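The Shelf by the Door
How a yellow shelving unit changed the way one workshop puts things away

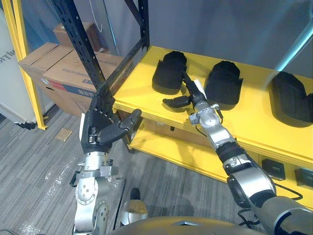

Marcelino Campos says the trick is to give up on bins. He tried them for 4 years at Sturnberg, and people kept dropping things in without looking, so the piece you needed was always at the bottom. Open shelves are slower to load but you can see what's missing from across the room.

The padded black pieces on the top shelf stand in a row, evenly spaced, with the rounded backs all turned the same way. They have thick soles and are shaped something like a boot or a slipper, so they stay upright on their own. Small devices go on the shelf underneath, and a label on the front of a box helps more than you'd expect.

The yellow was a matter of taste. Baláž, the shop that supplied the unit, had gray in stock and a four-week wait on the color. The workshop waited. Against gray carpet a gray shelf disappears, and people walk into it.

Before the change, in March, the staff went through everything they owned and wrote it down. The list came to 194 items. A good part of it was duplicates, and most of those went to a school two streets over.

The rule since then is five minutes at the end of the day. Padded things go up top – they weigh little and take up a lot of room. Cables are still the weak point. Campos wants hooks along the side. The others want a drawer, and for now the cables go wherever there is space.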